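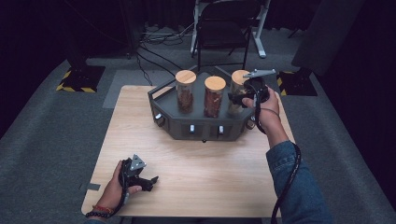 Thursday, July 9, 2026
Bent Hjaltested

5. Grip loss and cable snags with the hand-held grippers

This section replaces the old one on dropped objects. It covers fault 176 (finger position lost), the cable snags that usually come before it, and what to do when glass has been dropped or chipped. It applies to the Skekow hand-held grippers used in pairs at the table station. The arm-mounted version has its own section.

Background to the change

In May a glass jar was dropped during the jar and tray task at the Kocsis site. The operator had the jar between the fingers of the right gripper and was lifting it clear of the tray when the fingers opened. The jar landed on its base on the carpet beside the table and cracked up one side. The operator picked it up with a bare hand and cut a thumb. The cut was small and was dressed on site.

Dorottya Borbély went through the log afterwards. The trigger had been held closed the whole time. The position signal from the fingers dropped out for less than a second, the gripper controller went into its safe state, and the safe state at that time was "open". The cable on that gripper had a damaged strain relief where it enters the body. When we went back through earlier recordings on the same gripper, the same drop-out showed up in 52 of them, mostly with nothing in the fingers, so it had gone unreported.

Two things have changed as a result. The safe state is now "hold", from controller release Navum onwards. The cable check in 5.1 is now done before every session and not only at the weekly inspection.

CAUTION: On controllers that have not been updated, the fingers can still open without warning. Do not use these with glass or with anything heavier than 400 g. The release name is printed on the start-up page of the controller. If it does not say Navum, treat the controller as not updated.

5.1 Before the session

1. Switch the controller off.

2. Lay both grippers on the table, side by side, with the cables running off the front edge towards you.

3. Hold the left gripper by the body and bend its cable gently in each direction close to where it goes in. Look for split sleeving, a loose collar, or a cable that turns freely in its entry. Do the same with the right gripper.

4. Check the metal mount on top of each gripper. It should not rock. If it does, tighten the screws by hand with the short key. Do not use a powered driver.

5. Open and close the fingers with the trigger, all the way, several times. The movement should be even. A gritty patch or a hesitation near the closed end means the finger pads need cleaning (see 5.4).

6. Put on the grippers and let your arms hang. Each cable should come down past the wrist with enough slack to reach the far side of the table, but should not lie under your foot. Push sleeves and bracelets back from the cable or take them off.

7. Switch the controller on and wait for both status lights to go steady.

8. Close each gripper on the foam block and hold it for a slow count of ten while someone else moves the cable. If the light flickers, stop. That gripper is not to be used.

Note: Step 8 needs two people. If you are alone, hang the cable over the table edge and move it with your other hand after putting that gripper down.

5.2 During the session

The jars are the part of the task where most trouble happens. The lids are wood and the bodies are smooth glass, and they behave differently in the fingers.

1. Approach the jar from the side with the fingers level. Coming in from above puts the mount close to the lid, and on a crowded tray it can knock the next jar.

2. Grip the glass below the lid. Do not lift a jar by its lid. The lids are a push fit and some are looser than others.

3. Keep the other gripper well away from the jar until the lift is finished, unless the task sheet calls for both hands.

4. Before reaching across to the far side of the tray, look at the cable. It is most often caught on the corner of the table or under the operator's own forearm. The knobs on the tray can also hold a cable if it is dragged over them.

5. Set the jar down fully before you release the trigger. Wait for it to stop moving.

6. If you feel a tug on either gripper, do not pull against it. Put down whatever you are holding, then free the cable by hand.

CAUTION: Do not try to catch a falling jar with a gripper or with your hand. Let it fall and step back.

Note: A recording with a snag in it should be kept and marked "snag". Do not delete it. We need these to find bad cables, and the reviewers will leave it out of the finished set.

5.3 If fault 176 appears

The status light on the affected gripper turns red and the controller gives two short tones. With release Navum the fingers hold at their last known position. They may still sag slightly over the next few seconds, more so with a heavy jar.

1. Keep the trigger where it is. Do not squeeze harder and do not let go.

2. Lower the object to the nearest clear surface. The table is fine. If you are already low, the floor is better than carrying it back.

3. Say "holding" if anyone else is nearby, so they keep their hands away.

4. Once the object is resting on something, have the second person support it, or steady it with your free hand after putting down the other gripper.

5. Press the stop button on the controller. The fingers will go slack.

6. Take the gripper off and unplug it at the controller end, not at the gripper end.

7. Write the gripper number and the time on the fault sheet. Add what you were doing with the cable when it happened, if you know.

8. Fit the spare gripper and repeat 5.1 from step 3.

Do not clear the fault and carry on with the same gripper, even if the light goes green again after a restart. A damaged cable will often work normally when it is lying straight. The gripper at Kocsis passed three restarts on the bench before the fault came back.

If the fault appears on both grippers at once, the cables are probably sound and the controller supply should be checked. Call Rusow support before doing anything else.

5.4 Cleaning the finger pads

Dried contents from the jars get on to the pads as fine dust and make them slip. This does not cause fault 176, but it looks similar to the operator, and several reports of grip loss have been dirty pads.

1. Switch off and unplug the gripper.

2. Wipe each pad with a dry lint-free cloth, working from the root to the tip.

3. If dust remains, use a cloth slightly damp with water. No alcohol and no glass cleaner. Both harden the pads.

4. Leave the fingers open until the pads are dry.

5. Look across each pad towards a light. Replace the pair if either one is shiny or has a groove worn in it. Always replace both.

5.5 Broken or chipped glass

1. Stop the recording and press the stop button.

2. Put both grippers on the table, away from the break. Do not use them to pick up glass.

3. Keep people off the carpet near the table. Small pieces travel further than you would expect on a hard fall and are difficult to see in the pile.

4. Put on the thick gloves from the station drawer. Pick up large pieces and put them in the rigid glass bin.

5. Vacuum the carpet twice, the second time at right angles to the first. Include the area under the table and any cables lying there. Lift cables by hand with the gloves on. Don't run the vacuum over them.

6. Run a strip of wide tape along the tabletop and the tray, sticky side down, and check it for splinters.

7. Throw away the contents of the broken jar. If other jars on the tray were open, throw away their contents as well.

8. Inspect the remaining jars for chips at the rim and base. A chipped jar goes in the glass bin even if it still stands level.

9. Report the break to the site lead the same day, whether or not anyone was hurt.

Spare jars and lids are ordered through Rusow. Pads are supplied in pairs. Cables are not to be repaired on site, and a gripper with a damaged cable should be sent back complete, with a copy of the fault sheet in the case.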